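Who sets the rules for a shared robot arm table?
Posted in Small Automation, Domdale group

I look after the toy kitchen bench at our makerspace, and we have 74 people signed up to use the arm. Everyone has their own idea of how to start a session! One person resets the props every run, another just hits go. I want to write a one-page set of house rules before Tuesday and I'd love to know what you'd put on it. Both of these are from the same table:
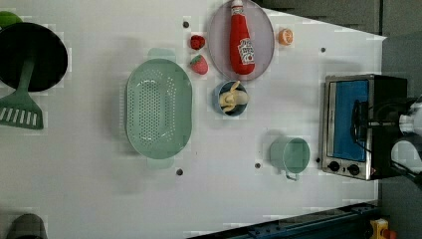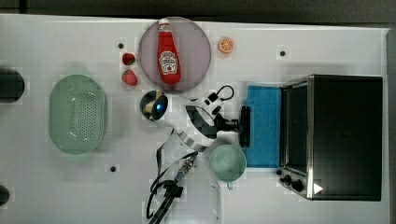

Strawberries, colander, ketchup on the plate, toaster oven on the right, in both shots.

My main worries are hands near the gripper, and people calling a run "the same setup" when it isn't. Do I need a real standard for this or is common sense enough?
— Surkimine

Tulurance
Read ISO 10218 if you can get hold of it, it's the industrial robot safety one. It's written for bigger stuff than yours, but the habit of doing a risk assessment first carries over fine. I'd do one per task, and opening an oven door is a different task from pushing a sponge, so that's two. Then the basics: one named operator per session, that person has the stop button within reach, and hands stay out of the arm's whole reach while it's powered (people always want to nudge a prop mid-run, don't let them). Slow speed for any new program. Oh, and leave the oven unplugged unless you truly need heat. We cap ours at 200 runs between cable checks, which is just a number we picked, but having a number means it gets done.

Sorrentino
Agree on the stop button. For the "same setup" thing, write down where each prop starts and take an overhead photo before every run. Your two are a good case: the banana bowl shows up in the first one, the blue sponge in the second, and the ketchup bottle is lying at a different angle. Give each layout a name and log it. I went through 588 old runs last winter trying to sort out which layout was which, never again.

Surkimine
Thanks both, layout names are going on the sheet! Still deciding on the run cap.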